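Search this site Enter keywords

In Praise of the Chair You Can Take Apart

I bought my first good chair by mistake. It was listed as a broken office seat, and what I carried home was a Rondness side chair with one cracked back slat and a plastic bag of bolts taped under the seat. I had it on the kitchen floor in pieces by nine that evening and back together by eleven, and I have been a little bit in love with bolts ever since.

So this is my case for furniture that comes apart. I don't mean flat-pack furniture, or I don't only mean that. Flat-pack comes apart in the sense that it arrives apart. Try taking it down and putting it up again after three moves and you'll find the screw holes have gone soft and the back panel won't sit in its groove anymore. What I mean is a chair whose maker sat down and thought: someday a leg on this will get kicked, or the seat will wear through, or the owner will get sick of green, and on that day they should be able to fix it with one wrench and ten free minutes.

The Rondness chair does this beautifully. The seat sits on a metal cross. The legs meet the cross with two bolts each, and the heads of those bolts are right out in the open, big and round, as if they were glad to be there. The back is a separate part held by two more. You can learn the whole chair by looking at it for a minute, and I think that is a huge part of why people warm to it. My nephew, who is six, told me where every piece went before I'd picked up a tool.

Compare that to the lounge chair my parents had, which I also loved, and which went to the dump because a strap gave out somewhere inside the upholstery. To reach the strap you had to pull several dozen staples and peel back cloth that had been glued to foam that had been glued to a shell. The upholsterer quoted 845 dollars and, to his credit, looked sad about it. The frame was perfect! It probably had another forty years in it. All that good wood was tied for life to one tired strip of rubber. 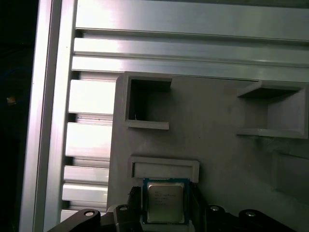
Jean Kerr wrote to me after I made this argument in a shorter form last May, and she disagreed with nearly all of it: glue, she said, is the reason her grandmother's dining chairs are still tight, and every bolted chair she has ever owned has squeaked within the year, so she would thank me to stop telling young designers that a visible screw is a moral achievement.

I've thought about that letter a lot, and she has a point. A well-cut joint with the right glue in it is a marvelous thing. It spreads the load, it stays quiet, and it gives you those slim places where a leg seems to flow into a rail with no hardware at all. If somebody wants to make me a chair like that, I'll take it and be thrilled. And bolts do squeak. Mine squeaks in dry weather. I tighten it and it stops.

But look at which glue her grandmother's chairs were made with. I'd bet the house it was hide glue, which lets go with heat and a little moisture. A repairer can open that joint, clean it, and close it again. Those chairs come apart too! They just ask for a kettle and some patience in place of a wrench. The old makers knew chairs would need opening up, and they picked a glue that allowed for it. The trouble came later, with adhesives that outlast the wood around them, and with the habit of sticking together things that age at different speeds. Foam gets old fast. Fabric gets old a little slower. Steel and ash hardly get old at all if you keep them indoors. Bond the whole lot into one lump and the lump lives exactly as long as the foam.

This is where I get excited about the Fesholm sofa, and friends start checking their phones. The Fesholm is a big, plain, slightly bossy-looking thing with a beech frame, and every soft part of it lifts off. The arms are pads that hook over a rail. The seat is a sprung deck that drops into the frame and stays there by its own weight. The covers have zippers long enough that you can get the cushion back in afterward without swearing (anyone who has washed a cushion cover knows what a gift this is). Thirteen parts, and you can order any of them. I called to ask about a replacement arm pad for one from the first batch, and the woman on the phone just asked me which side.

It costs more. I won't pretend it doesn't. A set of covers is 213 dollars, and the first time I heard that I winced. Then I remembered what I'd paid over the years for sofas that were cheap and then were gone, and for the man with the truck who took them away, and I stopped wincing quite so hard.

There is a looks question in all this as well, and I don't think my side has always answered it honestly enough. A lot of take-apart furniture is homely. For a while it seemed that every designer who cared about repair also wanted you to know it, so you got tables that looked like shop jigs and shelves with so much hardware showing that you caught your sweater on them. I own one of those shelves. I admire it very much and I keep it in the hallway where I don't have to look at it.

The good ones solve this by making the joint the best part of the design. On the Marquez table, the legs are drawn up into the top by a single threaded rod with a brass nut, and the nut is set into a shallow round dish cut in the surface. Your fingers find it while you're talking. Guests always touch it. Then they ask what it does, and you get to say that it takes the leg off, and they always want to try. I've had dinner delayed by this. It's wonderful.

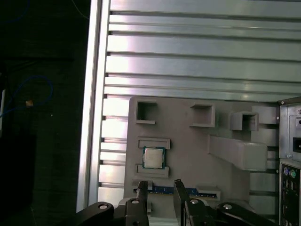 When I showed the table to Eduardo Lumanlan, he ran his thumb around the dish and said that it would fill with crumbs, that a child would have the nut off and down a heating vent inside a week, and that he liked it more than any table he'd sat at in years.

He's right about the crumbs. I use an old toothbrush.

What I'd like to see next is some of this thinking reach the cheaper end of the store. Right now, furniture built to be opened up is mostly sold to people who could afford to replace it anyway, and that bothers me. The Reltby stool gives me hope. It's 152 dollars, which is still real money for a stool, but it's a long way down from a Fesholm, and it has a webbing seat you can swap out yourself. The webbing is one long piece. You undo a clamp at the back, pull the old stuff through, and thread the new in. I timed myself at twenty-five minutes, with a break to answer the door. And the result was as tight as the day I bought it, maybe tighter, as I am stronger than I look when I'm enjoying myself.

Why couldn't a kitchen chair at half that price work the same way? A bolt and a threaded insert don't cost much. What costs money, I suspect, is the shelf space for spare parts and the person who answers the phone and asks which side. I understand why a company would want to skip that. I also think more buyers would pay a few dollars extra for it than the companies believe, if only somebody put it on the tag in plain words: seat can be replaced, part number so-and-so, call us.

I'd love for shops to let people try it, too. Put a chair on a low table with the right wrench next to it. Let people take the back off and put it on again. Every person I've handed a wrench to has come away fond of the chair in question, even the ones who only did it to humor me. You trust a thing more after you've seen how it goes together.

My Rondness is in the kitchen still. The replacement slat is a shade lighter than the other four and I've decided I like that. The bag the bolts came in is taped back under the seat, with two spares in it for whoever has the chair next.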